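Subject: Re: [oldhouse-kitchens] Sealer that lasts "for life" - has anyone tried it?
List: oldhouse-kitchens
Date: December

> Hi all,
>
> We are finally putting counters in the Edbridge house and I have
> fallen hard for a dark brown marble with a lot of white veining. The
> yard (Josbridge Stone) says marble in a kitchen is fine these days
> because they put on a penetrating sealer at the shop that lasts the
> life of the counter. It adds a fair bit to the quote. They say it
> stops stains AND etching, and that with it on you can treat marble
> the same as granite.
>
> My sister-in-law had white marble and hated it inside a year, but
> hers wasn't sealed, or she doesn't remember. The dark stuff hides
> everything anyway, right?
>
> Two questions. Is the lifetime sealer worth it, and is there anything
> I should ask before I sign? They want a deposit before the holidays.
>
> Thanks, this list saved me from the wrong sink last spring.

I'd hold on to the deposit for now. Nothing against marble, I've lived with it for years and would put it in again. My trouble is with what they told you, which lumps together a few things that ought to be kept apart.

Staining first. A stain is something soaking into the stone: oil, wine, coffee, the ring under a rusty can. A penetrating sealer slows that down. It buys you time to find a rag. How much time depends on the stone, the finish, the product and how well the person put it on, and I have never seen a shop write any of those down on a quote.

Etching is another matter. Marble is mostly calcite and acid eats calcite. Lemon juice, vinegar, tomato sauce, plenty of bathroom cleaners. The acid doesn't need to soak in to do its work, it just sits on the surface and takes the polish off. A sealer that lives down in the pores is in the wrong place to stop it. So when a salesman tells you one penetrating sealer handles both, either he's describing a different product (there are surface coatings that do resist acid, and they come with their own headaches, scratching being the main one) or he doesn't know what he's selling. I'd want to find out which before paying extra for it.

As for treating it like granite, no. Granite is harder and shrugs off a cut lemon. You can drag a cast iron pan across most granite and get away with it. Please don't try that on your marble because a man at a stone yard said so.

Now "for life." I went through this with a lifetime sealer when I did my own kitchen, bought through Kadrić, a small tile and stone place that has since closed. The warranty ran to four pages. It covered "permanent staining by common household substances" and then left out etching, wear, heat, anything near a seam, and any counter cleaned with something other than their own cleaner. You had to keep the receipts for the cleaner. If you did manage to make a claim, what you got was a visit and another coat of sealer. I'm not saying Josbridge's paper reads the same way, I haven't seen it. But have them email you the whole thing, and read the exclusions before the first page with the shield on it.

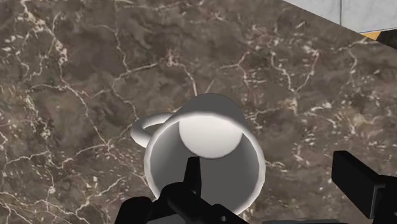 Does a dark marble hide wear better than a white one? For stains it often does, but for etching it tends to be worse, as a dull, pale mark stands out more on a dark polished surface than on a light one.

That second half is the part that gets left out in showrooms. Your sister-in-law's white counter probably etched everywhere, and what bothered her may well have been the stains. With a dark brown you could have the opposite complaint. Lots of veining does help break things up to the eye, I'll grant that much. It helps most when you're standing over the counter looking down, and least when you're across the room with a window behind it, and the second view is the one you get every morning.

What would change my mind about a dark marble is the finish. Ask for honed. A honed surface starts out matte, so an etch has a lot less contrast to work with. It may take up oil a bit more readily, and a dark honed stone can show greasy fingerprints, so you'd be trading one nuisance for another. I think it's the better trade in a kitchen. Others here will disagree, and they are welcome to, but I'd ask them how often they cook with tomatoes.

One more thing about veins. Some are perfectly sound and some are old cracks that have been filled with resin at the factory. From a small sample you can't tell much. Look at the actual slab, from both sides if they'll let you, and run a fingernail across the veins near where the sink cutout will go. If the back has mesh glued to it, ask why. Mesh isn't automatically bad and plenty of decent slabs have it, but you want to hear the answer from them before the cutout is made. If the answer is "oh, they all have that," ask again.

Before you sign anything I would:

- get a piece of offcut from your own slab, in the finish you're ordering, with their sealer on one half and nothing on the other
- put lemon juice, olive oil, red wine and coffee on both halves, leave it 8 hours or so, wipe it off and look at it sideways under a lamp
- ask for the name of the sealer and download the maker's data sheet yourself
- ask who pays if the slab breaks at the sink cutout
- get "stops etching" in writing, in those words

I suspect the last one will get you a very different conversation. When my neighbor in Drenby asked for it in writing, the yard she was dealing with (another one) dropped the lifetime sealer from the quote and offered her an ordinary coat for nothing. Make of that what you like. An ordinary coat is what most of us use. A bottle is cheap, it takes an evening, and you redo it when a drop of water stops beading and starts darkening the stone. I can't see what you'd be getting for the extra money beyond the word "life."

The holiday deadline doesn't impress me either. There is always one. In June it was a container arriving and in September it was a price increase. If that exact slab matters to you, ask what it costs to put a hold on it for a couple of weeks. Around $100 is what I paid, and it came off the final bill.

If you do the lemon test, post what happened, whichever way it goes. I've been asking people to try these lifetime products on this list for a good while and so far I've had 2 replies, both from people who sell them.

--
oldhouse-kitchens mailing list
Please trim quoted text when you reply. To leave the list, send a blank message with "unsubscribe" as the subject.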